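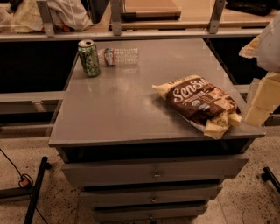
Nikville shop cabinets to get new tops as clear-surface rule takes effect

Jan 4, 2008

The Nikville technical workshop will refinish the metal tops of its drawer cabinets and enforce a clear-surface rule at the end of each shift, according to a notice sent to staff and bench users by the facilities office.

The cabinets are gray pedestal units with stacked drawers under a flat metal top. They were bought as tool storage, and the drawers are still used that way. The tops have gradually become the place where people put down lunch. A drinks can, a crushed water bottle and an open bag of sea salt snacks on one cabinet are typical of what the evening crew clears before it can start on the floor.

Llinos Owen, who manages the building, said the problem was raised in November during the yearly check of shop furniture. The check covered 32 cabinets. Of these, 26 were marked for surface work, mostly for scuffs and dulled paint. The other six need no work this year.

"The drawers are fine. The runners are fine. It's the tops that take the wear," Owen said. "Salt and sugar get into a scratch, somebody wipes it with the wrong cleaner, and then we have a patch that has to be sanded back."

Refinishing will be done on site by Gevadwood, which also maintains the workshop's benches and shelving. The budget is 1375 dollars, covering abrasives, primer, paint and labor. Each top will be degreased, sanded by hand, primed where bare metal shows and given two coats of gray. The drawer fronts and handles will be masked and left as they are. Cabinets will be taken out of use four at a time, starting with the row nearest the loading door.

Users do not have to empty their drawers, but the drawers must be fully closed before a cabinet is masked. Anything left on top will be moved to the lost property shelf. Open food and drink containers will be thrown out.

A refinished cabinet should be left alone for two days. After that it can take light tools and paper. Clamps, vises and anything with a hard base should wait a full week, and a rubber mat should be used under them from then on. Mats are kept in the supply room and can be signed out at the desk.

The clear-surface rule applies to all cabinets, including those not being refinished. At the end of a shift the top must be bare. Tools go back in the drawer they came from. Drinks cans and plastic bottles go in the recycling bins by the door, emptied first, with the bottles crushed and the caps put back on. Snack bags go in the general waste. The local recycler does not take foil-lined or plastic-lined packaging, and a load containing it can be refused.

Wróbel, the contractor that collects the recycling, has asked for cans to be left uncrushed. Its sorting line reads them by shape, and flat cans tend to end up with the paper. The request does not cover bottles. A sheet showing what goes in which bin has been put up next to the sink, replacing the older one, which listed cans and bottles together.

Three more bins will be added, one at each end of the main aisle and one outside the tool crib. Each holds 50 gallons and has a lid with a round opening. The bin now standing beside the drill press will be removed. It has been in the way of the fire extinguisher since the presses were moved, and the safety inspection listed it twice.

Eating at the cabinets is not being banned. An earlier draft of the notice did ban it, but the break room seats only a dozen people and the two shifts overlap at midday. The final version allows food and closed drinks at the cabinets during breaks and keeps the existing ban at powered machines, at the soldering benches and in the paint area. Open cups are not allowed anywhere on the shop floor.

For daily cleaning the notice calls for a damp cloth and a mild soap solution, followed by a dry cloth. Solvent wipes should not be used on the new paint. Grease that soap will not lift should be reported to the desk. Grurnix, the cleaning paste stocked for the sinks, is meant for hands and contains a fine grit. Several of the worst tops in the November check had been scrubbed with it, and the tubs will now be kept at the sinks only.

The floor will be machine-cleaned once the last group of cabinets is back in place. Spots of old paint and cutting oil under the cabinets will be treated by hand while the units are pulled out, so each group will be moved a short distance and may not return to exactly the same position. Owen asked users to check the number plate on the side of a cabinet before opening it.

Work on the first group begins next week. The order of the remaining groups is posted at the desk, with a sign-up sheet for users who need a temporary drawer. Keys for locked drawers do not have to be handed in.

Questions about the schedule should go to the facilities office. Reports of damage to a finished top should include the cabinet number and be made the same day, while the paint supplier's batch can still be matched for touch-up.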